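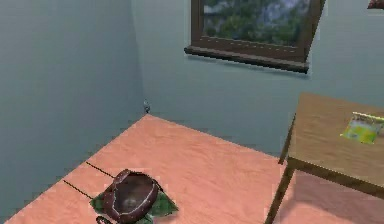
Week 8 notes: the Plullow open day

The visit to Plullow counts as the Week 8 lecture, so if you were on the bus you have attended, and if you slept on the bus you have still attended. What you need to bring away from it is the difference between a task and a scene. A task is a sentence somebody typed. A scene is everything the sentence forgot to mention. Take the room with the window: it has a bowl on a green cloth on the floor, a snack bag over on the table, and a great deal of pink floor between the bowl and the nearest table leg. "Put the bowl on the table" leaves out the cloth, the bag, and the height of the table. Our guide read that sentence aloud and asked us what was missing. We offered "please."

Before the demonstration

We had 30 seats in the Bendville building and a talk on safety that covered the stairs, the coffee and the one door we were not to open. The robot we had come to see was inside a computer, so the stairs really were the main hazard.

Plullow runs its household tasks in simulation first. The simulator is called Clornitex, a name that sounds like something you would put on a rash. The room layouts come from a set known in the building as the Wegener rooms, and there are 288 of them. Some have views. You can put misty hills outside a window for the price of one flat picture, and anyone who has rented an apartment will feel this keenly.

Terms used on the day

Episode: one attempt at one task, from reset to stop. The overnight batch before our visit ran to 1674 episodes.

Reset: everything goes back where it started. The students with roommates asked whether this was available separately.

Reach: moving the gripper near the object. Easy to grade, and therefore graded first.

Contact: the moment physics gets a vote. Most of the discussion was about this.

Clutter: any object the task does not name. It still has to be avoided. The snack bag is clutter in the bowl task and would be the whole point of a different one.

The sofa task

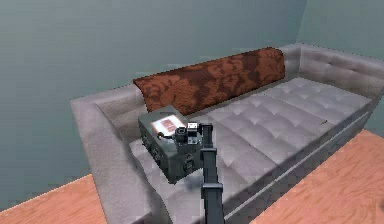

Fig. 2. Arm and metal case on the tufted sofa, Clornitex. The pale block is on the upper right of the gripper.

We spent longest on the sofa, for reasons of geometry. A tabletop is flat and the planner can be told so. A buttoned seat is a field of small hills, and a boxy case resting on it may be sitting level or may only look that way. There is also a bolster against the backrest, close behind the case, which limits how the arm can come in. And the gripper is working near the glowing label on top, a spot that appeals to people far more than it helps with lifting.

The batch success rate for this task was 78 percent. Somebody asked what happened in the rest, and we were shown a list of failure codes long enough to need scrolling. Copy down the three that were explained: early release, blocked approach, and time out. "Gave up" was rejected as a code name, though it was used all afternoon.

For next class

1. Pick one of the two rooms and write a one-sentence task for it.

2. List what your sentence leaves out. Stop at one page.

3. Say where the gripper should first touch the object, and which nearby thing is most likely to get in the way.

4. Write a success test a computer could check. "It looks fine" was tried last February and scored accordingly.

Due Tue 22 October, on paper. Visitor badges also go back that day, including the ones now stuck to laptops.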